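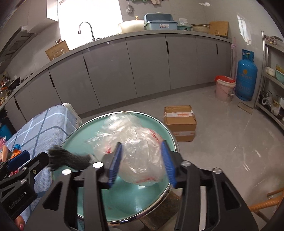 Brullness District Council: changes to household waste and recycling collections begin in April. This thread sets out what is changing, what is staying the same and where to get help. 1/14

The changes apply to every household in Brullness and in the villages of Parsa and Serent. Flats with shared bin stores will move to the new arrangements later in the year, and residents will be written to separately. 2/14

Food waste will be collected every week. General waste and mixed recycling will be collected on alternate weeks. Your collection day may change, so please check the leaflet sent to your address before putting anything out. 3/14

Bins and caddies should be at the kerb by 6.30 am. Crews will be starting earlier on several rounds, including those on the Parsa side of the river. Bins put out after the crew has passed will be emptied at the next scheduled collection. 4/14

Plastic bags, bread wrappers, crisp packets and cling film cannot go in the mixed recycling bin. They wrap around the sorting machinery and the line has to be stopped while they are cut free. 5/14

Soft plastics may be taken to the collection points at Brullness Library, Serent Village Hall and the Setex Road recycling centre. Please empty them and shake out any crumbs. They do not need to be washed. 6/14

Please put recycling into the bin loose. Items tied up in a bag cannot be checked by the crew and will be treated as general waste. This applies to clear bags as well as black ones. 7/14

During the trial in Serent last autumn, 1,228 households took part over 14 weeks. Of the bins that were left unemptied, 41 per cent had been left because of bagged recycling. We have reworded the bin stickers as a result. 8/14

Glass bottles and jars, tins, cans, paper, card, and plastic pots, tubs and trays are all accepted. Lids can be left on bottles. Drinking glasses, ovenproof dishes and window glass are not accepted at the kerbside – please take these to Setex Road. 9/14

Small electrical items, batteries and vapes must never be placed in any household bin. There was a fire in a collection vehicle in Parsa this winter, and the load had to be tipped in the road. The crew were unhurt. 10/14

The Setex Road recycling centre will open from 8 am to 6 pm, and until 4 pm on Sunday. Vans and trailers need a permit, free to residents and valid for the calendar year. Existing permits do not need to be replaced. 11/14

Help with moving bins is available to residents who cannot manage them because of age, illness or disability. If you are already on the assisted collection list you do not need to apply again. Residents aged 65 or over may apply by telephone without completing the form. 12/14

Larger households may ask for a second recycling bin at no charge. A larger general waste bin will be considered where there are six or more people at the address, or where medical needs produce extra waste. Please allow three weeks for delivery. 13/14

Printed calendars, large-print leaflets and translated copies are held at the Brullness council offices and at all three libraries. Replies to this account are read on weekdays between 9 am and 5 pm. Please do not post your full address in a public reply – send it by direct message. 14/14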